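Library > Robotics reports > Gripper comparison > Section 4

Previous section | Contents | Next section

4.2 Comparison of the finger pads

Both arms of the Filau cell were fitted with two-finger grippers. We compared the green pads with the plain pads of the earlier Hercombe study, using flat pieces of cardboard as the object. Flat sheets are difficult for this type of finger, as there is little height to hold. Each pad was tested in 40 trials at 5 different opening widths, and the Kanaan controller was kept with the same settings in all of them. 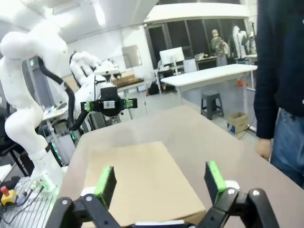
Figure 3. View from the wrist camera, with the gripper open over the cardboard sheet. The second arm is behind.

The wrist view was used to judge the alignment of the fingers with the sheet (Figure 3). In this view both pads remain visible, which made the manual labelling easier. In total we labelled 2675 camera images, and 187 of them were left out for motion blur. The influence of pad wear was not studied.

Related items
Grukulia: notes on wrist camera calibration
Closing speed and slip in parallel grippers
Filau cell, technical summary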